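How to Make Rag Yarn from Old T-Shirts (and Crochet a Bath Mat with It)

I have been cutting up T-shirts for years now and I still get excited every single time a worn-out one lands in my pile.

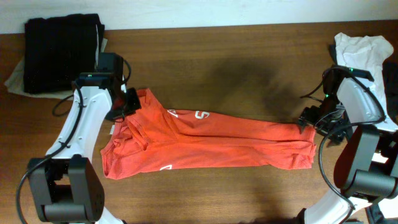
Rag yarn is stretchy, soft, washable and very nearly free, and once you know the cut you can turn a shirt into one long continuous strand in the time it takes to drink a cup of coffee. No knots, no sewing, no little scraps to join. Then you get to make something with it! I'll walk you through the yarn first and then my favorite simple mat, the one I've made for pretty much everybody in my family whether they asked or not.

What you need

Adult T-shirts, 6 of them for a mat this size (more if they're small)
Sharp fabric scissors, or a rotary cutter and mat
A ruler, at least for your first shirt
A big crochet hook, 12 mm or so
A large-eyed needle for the ends

Picking your shirts

Go for plain cotton jersey without side seams. Lots of basic shirts are knitted as a tube, and a tube is what gives you that lovely unbroken strand. Turn the shirt inside out and look under the arms. If there's a seam running down each side you can still use it, but you'll get a small bump every time the strand crosses the seam, and sometimes it pops when you pull. I use those shirts for the middle rounds of a mat where the bumps disappear.

Printed shirts are fine with me. Thin, soft printing curls up inside the yarn and leaves pretty little flecks of color. The thick rubbery kind doesn't curl at all, so if the print is high on the chest I cut below it and keep that piece for dust rags. My friend Lucía Aranda cuts right through everything, rubber and all, and her mats look wonderful, so please yourself.

Wash and dry everything first, and skip the fabric softener. Slippery jersey is a pain to cut.

Cutting the yarn

1. Lay the shirt flat and smooth out the wrinkles. Cut off the bottom hem.

2. Cut straight across from armpit to armpit. Set the top part aside. You now have a tube.

3. Turn the tube sideways so the folded sides are at the top and bottom. Bring the bottom fold up toward the top fold, but stop an inch short. You should have a strip of fabric an inch deep peeking out above.

4. Cut strips one inch wide, starting at the bottom fold and going up through all the layers. Stop when you're past the upper edge of the folded part but still inside that inch you left alone. Do this all the way along. It'll look like a comb.

5. Open it up and slide your arm through the uncut part, so the loops hang down on both sides. Now the fun bit! Cut diagonally from the outside edge to the first slit on the opposite side. Then from the first slit on your side to the second slit across, and so on to the end. If you cut straight across you'll get a heap of rings. I've done it. (You can loop rings together, so it isn't a disaster.)

6. Pull the strand through your hands, a couple of feet at a time, with a firm tug. The edges roll in and it turns into round, springy yarn right in front of you. Wind it into a ball as you go.

The sleeves can be cut in a spiral for short lengths, which are handy for tying up tomatoes.

How much do you get?

It depends on the shirt, so weigh your yarn. A kitchen scale is much better than guessing from the size of the ball, which changes with how tightly you wind. My last mat came in at 944 grams finished. I put 400 grams of that in the main color and used up odds and ends for the rest.

Crocheting the mat

This is a flat circle in single crochet. Leave a 6 inch tail at the start.

Round 1: Chain 2, then work 6 single crochet into the second chain from the hook.
Round 2: 2 stitches in each stitch (12).
Round 3: 1 stitch, then 2 in the next, all the way around (18).
Round 4: 1 stitch in each of the next 2, then 2 in the next (24).

Keep going like that, with one more plain stitch between increases each round, until the mat is as big as you like. I work in a spiral with a safety pin in the first stitch of the round.

If the edge starts to ruffle, you have too many stitches, so work one round with no increases. If it's cupping like a bowl, your stitches are too tight. Go up a hook size, and loosen your grip — rag yarn doesn't need strangling.

To join a new color, snip a small slit in the end of each strand, thread the new one through the old one's slit, then pull its tail through its own slit and tug gently. Weave in the last end with your needle.

Washing

Cold wash, and spin it well. Dry it flat over a rack, as a wet mat is heavy and will stretch if you hang it from one edge. Reds should go through alone the first couple of times.

Next up I want to try a basket with the same yarn, worked over clothesline so it stands up by itself. If you've made one, tell me what hook you used!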